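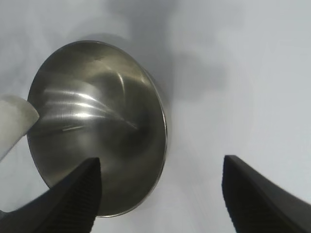
Can I measure uncooked rice with the scale inside a steel mixing bowl?

Use a measuring cup or a scale for the rice. The marks inside a mixing bowl are laid out for liquids, and dry grain does not settle to a level surface the way water does.

Asked in Kitchen Equipment and Measuring

spoonrest_tx wrote:

More detail on the above. I bought a Britberg mixing bowl to replace a set of glass ones, partly for the graduations on the inside wall. The lowest line on mine is 600 ml. Until now I have measured rice in a plastic cup and poured it into the bowl to rinse. I would like to stop using the cup if the bowl can do the same job. I cook for four most nights, and the rice goes from the bowl to a saucepan with measured water, so an error in the rice changes the ratio. Rinsing happens in the bowl either way. Is there a way to make the scale work for grain, or is the plastic cup staying?

3 answers

grainweight wrote:

The cup stays. Three separate problems here.

First, range. A line on a bowl marks the volume of everything below it. With the lowest line at 600 ml, anything less has no mark at all. Most household portions of dry rice for four people fall below that, so you would be estimating in the unmarked part of the bowl.

Second, sensitivity. The sides of a mixing bowl spread toward the top. The same difference in height stands for a larger volume up near the rim than it does near the base, and even near the base the bowl is wide compared with a cup. On my Lemaire bowl, which is the same general shape, reading the level 5 mm too high at the lowest line added 80 ml when I checked it with water. In a narrow cup the same misreading costs far less. Your bowl will give a different number, but the direction of the error is the same.

Third, the surface. Grain holds a slope. You can shake the bowl flat, but shaking also packs the grain, and packed grain reads lower than freshly poured grain of the same weight. A cup has this problem too, but you can fill it and strike it off level with a straight edge. You cannot strike off a bowl at an inside line. 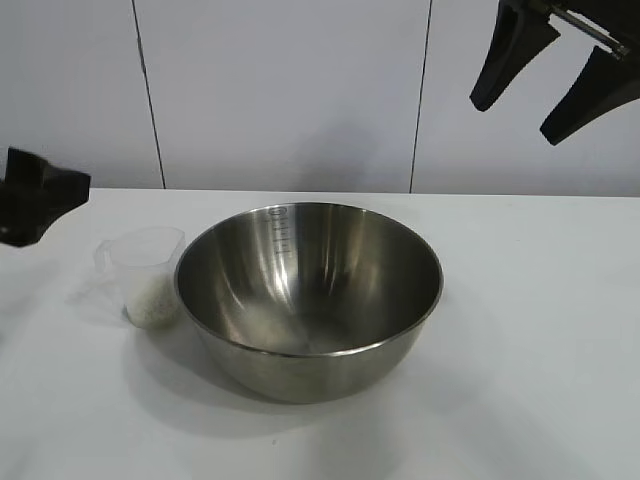

Conversion between dry volume and weight depends on the variety, so I would not copy a figure from a chart without checking it against your own bag. Fill your cup to the line you normally use, pour it onto a kitchen scale, and write the weight on the bag. Do it again on a second day and take the mean. A clear cup is the better tool for this step because the level shows through the side; the one beside the bowl has what looks like raw rice to roughly a third of its height, and you can read that from the outside. The ticks on the bowl are on the inner wall near the back of the rim, so you have to look over the front edge and down to use them. That viewing angle is a source of error on its own. Lower your eye and the front wall hides the level; raise it and you read the line obliquely.

Once you have the weight, you can skip the cup by putting the bowl on the scale, pressing tare and pouring from the bag. That probably answers what you wanted in the first place.

oldpilot_light wrote:

I just use the bowl and eyeball it. Never had a bad pot of rice. Extra water gets drained off at the end like pasta. I don't see why it needs a number.

Comment from spoonrest_tx: I use the absorption method, so there is nothing to drain. Thanks though.

Comment from oldpilot_light: Fair. Then weigh it I guess.

rinse_twice wrote:

Agree with the weighing advice. I am adding a procedure, plus the one job the inside scale is good for.

Check the scale on the bowl before you rely on it for anything. Place the empty bowl on a kitchen scale and note its weight. Mine is 677 g — the Brenodard one, without the lid. Press tare, then pour in 600 g of cool water, which is 600 ml for kitchen purposes. Set the bowl on a level counter and look at where the water meets the line. Turn the bowl half a turn and look again. If the reading changes with the rotation, the counter is not level and you should shim the bowl or move it before blaming the marks. If the reading stays the same and is off the line, the printed scale is off, and you can allow for that afterward.

Kitchen scales have a capacity limit. The weight of the bowl counts toward it even after you press tare. With a heavy bowl and a small scale you can run out of range sooner than the display suggests. 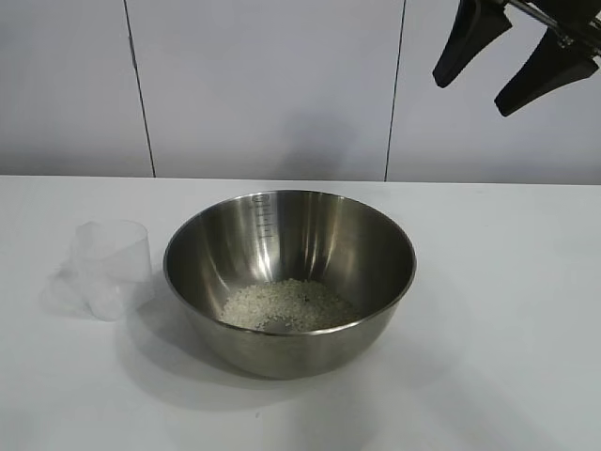

Uncooked rice heaped in the bottom of the bowl; measuring scale on the back wall.

A shallow layer like this has no single height. Choosing which part of the heap to call the level is guesswork, and a small quantity never gets near the lines anyway. For rice, treat the bowl as a container and ignore the marks.

For the rinse, cover the grain with cool water, stir with your fingers, pour off, and repeat until the water is as clear as you like it. Drain through a fine strainer. Rinsed grain carries water with it, so weigh the rice dry, before the first rinse. Weighing afterward will give you a high number. If you want to be strict about the ratio, weigh the drained rice too, subtract the dry weight, and take the difference off the cooking water.

Where the inside scale does earn its keep is batter, stock, and brine. These find their own level and usually come in amounts large enough to reach the marks. 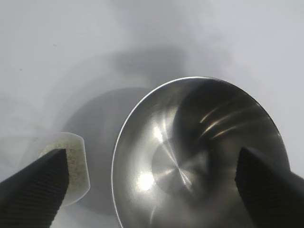 Inside of the steel bowl, with the flat disc at the base.

One point about the base. The flat section is short compared with the walls, and fine grains tend to stick where the metal starts to curve once they are damp. Run a flexible scraper around that curve after draining. A metal spoon will do it but leaves scratches. I use a Rirnness silicone scraper, and any similar one should work.

Comment from spoonrest_tx: Ran the water check. The level came in slightly under the line, same after turning the bowl. Switching to the scale for rice and keeping the plastic cup for scooping out of the bag.

Comment from grainweight: Write the offset on a piece of tape and put it on the outside of the bowl. You will forget it by March.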